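Vereinsrundbrief, September
Aus der Halle: Wer zuletzt parkt, schiebt zuerst

Die Warteliste für die Stellplätze in Halle 4 ist geschlossen. Wer jetzt noch einen Antrag einwirft, bekommt von Glykeria Rallis eine sehr freundliche Karte, und dabei bleibt es bis zum Frühjahr. Die Halle ist voll, und zwar in dem Sinne, in dem ein Koffer voll ist, auf dem man schon sitzt.

Zur Erinnerung für alle, die im Sommer lieber geflogen sind, als Rundbriefe zu lesen: Das Dach der alten Halle am Rollweg Butgate wird erneuert. Bis dahin stehen die Maschinen aus beiden Gebäuden zusammen, ineinandergeschachtelt nach einem Plan, den Austra Mockus mit Pappflugzeugen auf ihrem Küchentisch entwickelt hat. Der Plan ist gut. Er setzt allerdings voraus, dass man ihn liest. Er hängt links neben dem Tor, in Augenhöhe, laminiert, und wurde bisher vor allem als Unterlage für Tankquittungen benutzt.

Die wichtigste Regel lautet: Der Tiefdecker hinten links kommt erst heraus, wenn der Hochdecker davor draußen ist. Das klingt banal. Trotzdem haben wir seit August zwei angeschrammte Randbögen und ein Querruder, über dessen Zustand die Versicherung und der Eigner verschiedener Meinung sind. Bitte schiebt nie allein. Einer an der Schleppstange, einer an jeder Fläche, und wer an der Fläche steht, schaut auf die Fläche und nicht aufs Telefon.
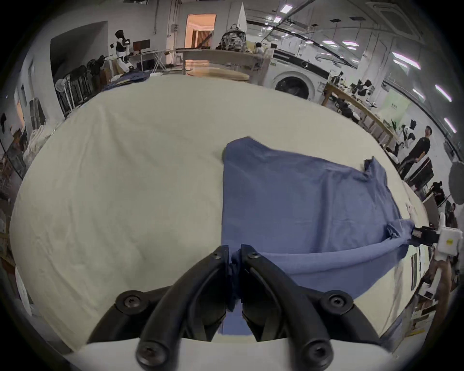

Geschoben wird außerdem nur an den markierten Stellen. Der Propeller ist kein Griff, das Höhenleitwerk auch nicht, und die Verkleidung am Bugrad war noch nie einer, selbst wenn sie sich so anfühlt. Die Markierungen sind bei den Vereinsmaschinen gelb abgeklebt. Private Eigner mögen das bitte selbst erledigen, Klebeband liegt im Schrank unter dem Funkgerät. Wer seines lieber in Wagenfarbe hätte, darf es kaufen.

Nun zum Geld, das ja auch irgendwo steht. Die Firma Trenine, die uns das Dach macht, hat einen Nachtrag von 4,000 – Verzeihung, von 4.000 Euro gestellt, die Vorlage war auf Englisch. Es geht um die Entwässerung an der Nordseite. Die Hälfte, also 2.000 Euro, nehmen wir aus der Rücklage, der Rest wird auf die Stellplätze umgelegt. Bevor jetzt jemand zum Hörer greift: Das betrifft die Abrechnung am Jahresende, und Glykeria hat die Aufstellung bereits an alle Eigner verschickt. Wer sie nicht findet, schaue im Spam-Ordner nach. Dort liegt vermutlich auch der letzte Rundbrief.

Die monatliche Stellgebühr bleibt bei 215 Euro. Darin enthalten sind Strom am Platz, die Nutzung der Schleppstange und das Recht, sich im Aufenthaltsraum über die Stellgebühr zu beschweren. Nicht enthalten sind Heizlüfter. Im vergangenen Winter liefen zeitweise so viele davon, dass die Sicherung nachgab, und mit ihr das Hallentor, das dann halb offen stand, bei Ostwind. Motorvorwärmung ist erlaubt, aber nur mit Zeitschaltuhr und nur an den Steckdosen der rechten Wand.

Ein Wort zu den Hauben und Bezügen. Im Regal an der Rückwand liegen sieben Cockpitabdeckungen ohne Namen, von denen mindestens eine zu einem Muster gehört, das hier seit Jahren niemand mehr fliegt. Wer seine vermisst, holt sie sich bitte bis Monatsende ab. Danach wandern sie in die Werkstatt und werden Putzlappen, was bei manchen keine große Umstellung bedeutet.
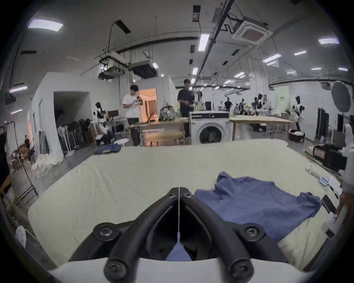 Zum Tor noch: Es wird abends abgeschlossen. Auch wenn jemand nur kurz tanken ist. Der Schlüsselkasten hat seit voriger Woche einen neuen Code, den man bei Austra erfragt, persönlich oder telefonisch. Sie gibt ihn nicht per Gruppennachricht heraus, und wer ihn dort trotzdem einstellt, darf den nächsten Code samt neuem Schloss bezahlen. Den letzten kannte am Ende auch der Pizzabote, der übrigens immer ordentlich abgeschlossen hat.

Gäste stellen wir in diesem Winter nicht unter. Das gilt auch für nette Gäste und für Gäste, die jemanden kennen. Für Besucher von auswärts gibt es drei Verzurrplätze auf dem Gras vor dem Turm, Seile bitte selbst mitbringen. Wer einen festen Platz unter Dach sucht, kann es in Vītola versuchen. Der dortige Verein hat uns geschrieben, dass noch etwas frei sei, allerdings mit einem Boden, den man vor Ort gesehen haben sollte, ehe man unterschreibt.

Die Reisegruppe, intern Travel genannt, weil es auf dem Briefkopf besser aussah, trifft sich weiterhin im Aufenthaltsraum, Beginn um 19 Uhr. Besprochen werden die Ziele für das kommende Jahr. Vorschläge bitte mit Angabe der Pistenlänge. »Irgendwas am Meer« stand schon auf der letzten Liste, gleich dreimal, in derselben Handschrift.

Und schließlich der Hallenputz. Er findet statt, sobald die Dachdecker ihr Gerüst von der Südseite weggeräumt haben, der Termin kommt per Aushang. Gebraucht werden Leute mit Besen, jemand mit Anhänger und jemand, der sich traut, den Kühlschrank aufzumachen. Ölbindemittel ist bestellt. Die Wannen unter den Motoren leert jeder Eigner vorher selbst, in das Fass und nicht daneben.

Änderungen am Stellplan gehen bitte schriftlich an Austra, Fragen zur Abrechnung an Glykeria. Beide sind an den Flugtagen meistens am Platz anzutreffen, Austra eher bei den Flugzeugen, Glykeria eher beim Kaffee. Die Dachdecker haben darum gebeten, nicht mehr direkt unter dem Gerüst zu parken. Betrifft den silbernen Kombi.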